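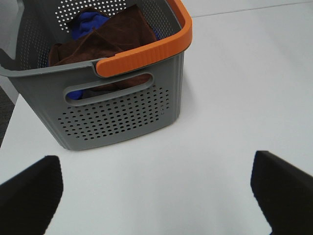 Grauer Korb mit braunem und blauem Tuch, Greiferfinger geöffnet.

Zelle Adumlow: Einrichtung und Pflege

Die Galerie gehört zum Wartungsheft der Sortierzelle Adumlow. Die Zelle räumt Tücher zwischen zwei Körben um. Steuerung von Skemix, Greifer von Fukier, Fingersatz nach Zeichnung Arabzadeh, Ausführung B. Stand: 7. März 2020.

Finger
Backen vor Schichtbeginn mit fusselfreiem Tuch und Isopropanol abwischen. Mikrofaser hinterlässt Flusen an den Kanten, die sich in der Führung sammeln. Die Führung alle 200 Betriebsstunden ausblasen, danach Referenzfahrt. Öffnungsweite im Programm: 52 mm. Die Schrauben der Fingeraufnahme sind mit mittelfestem Sicherungslack eingesetzt. Beim Wechsel alten Lack vollständig entfernen.

Handgelenkkamera
Nach jedem Fingerwechsel neu kalibrieren. Belichtung fest einstellen, Automatik aus. Im Januar lief die Zelle mit Automatik, die Greifpunkte wanderten über der weißen Platte.

Körbe und Tisch

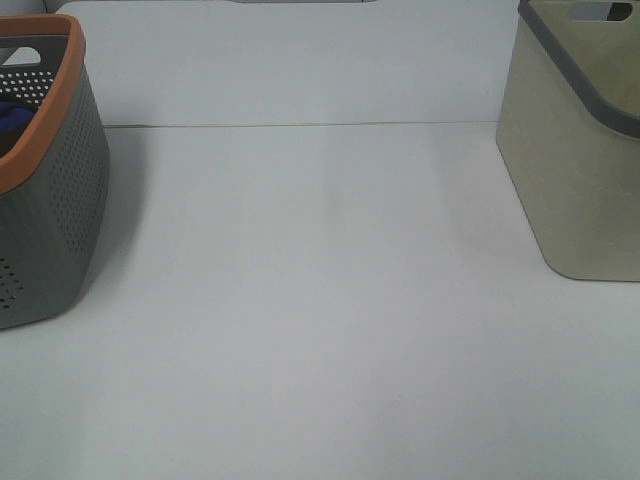 Die Lage der Körbe wird bei jeder Einrichtung neu eingelernt, zuerst der graue mit dem orangefarbenen Rand, dann der beige. Anfahrhöhe über der Tischplatte 225 mm, Rückzug 195 mm. Fläche zwischen den Körben frei halten, sonst meldet die Bahnprüfung ein Hindernis. Platte nur feucht reinigen, keine Scheuermittel. Wird ein Korb gegen ein anderes Modell getauscht, ist der Randverlauf im Skemix-Menü neu aufzunehmen.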